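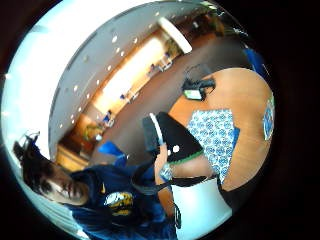 Agosto, à volta da mesa redonda

Cheguei à sala de manhã, ainda com o saco do mercado na mão. A ideia era escolher de uma vez o que fica na mesa redonda durante o mês, e acabei por perder mais tempo com isso do que queria. O estampado azul e branco ficou no meio do tampo. Contra a madeira cor de mel vê-se bem, e eu já tinha defendido isto na primavera, quando a Nataša insistia numa toalha lisa até ao chão. Uma toalha tapa a madeira toda e depois escorrega quando alguém puxa a cadeira. A rodela azul e branca foi para perto da borda, onde dá jeito a quem se senta daquele lado.

Faltam os cabos. Andam sempre em cima da mesa e pedi ao Ognjen uma caixa com tampa. Ele disse que a Murkero tem umas baixas e que passava lá à tarde. Não passou.

Almocei tarde, sopa e pão, e voltei para fazer as contas do material. Temos 23 individuais no inventário, 4 com a bainha descosida. Separei esses e pus um papel com o meu nome, para não voltarem à gaveta como da outra vez.
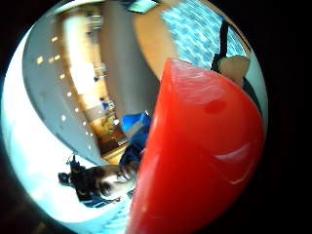

Clube Soker - Grupo de Mesa e Têxteis

O Ognjen ligou às cinco por causa do orçamento. A loja El-Sayed pede 2570 pelas cortinas e pelas almofadas, com a colocação incluída. A outra proposta é de 1808, mas deixa as almofadas de fora e o tecido é mais fino. Eu ficava com a primeira. Ele quer esperar até ao fim do mês e a Nataša ainda não respondeu.

Também falámos da luz. À noite, com as luzes do teto acesas, a sala fica clara demais para o meu gosto e o azul perde um pouco. Sugeri um candeeiro de pé, ele acha que é mais uma coisa para tropeçar. Ficou assim. 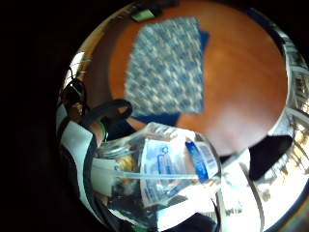 Antes de sair experimentei outra vez o azul-escuro liso por baixo do estampado, com uma ponta à vista. Gosto mais assim. O branco sozinho parece acabado de sair da gaveta, e com a tira escura a mesa fica mais composta. A água continua a ser um problema: se alguém pousa uma garrafa na madeira, fica a marca, e já gastei meia lata de cera este verão. Vou comprar mais bases no mesmo azul, se ainda houver.

Amanhã: linha branca, agulhas grossas, cera. Telefonar à Nataša antes do almoço. Perguntar na Murkero pelas medidas das caixas, que a prateleira de baixo é estreita.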